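Pelville Chore Cell 2: Pre-Run Safety Check
December 11, 2025
Task: toy sorting, tray to boxes
Checked by: Delali Dogbe

Emergency stop within reach: OK
Arm mount bolts: OK. Retorqued one.
Gripper fingers, wear and play: OK
Cable across floor: FAIL. Trip risk. Needs a cover before visitors come in.
Floor clean and dry: OK
Tray seated on table: OK
Boxes fixed in place: Comment. Tape the pink one, the arm works close to it.
Speed limit set: OK

Comments: Balls and blocks are fair work for this arm. Cloth and rope are not there yet, so keep a person at the stop for those. I would not sign this off for a home with kids in the room. Szymon Zawadzka wants five clean runs before we talk about laundry. I agree with him.
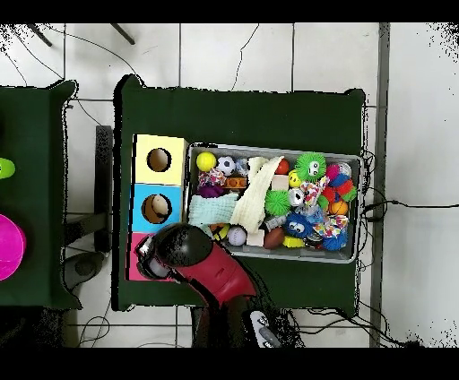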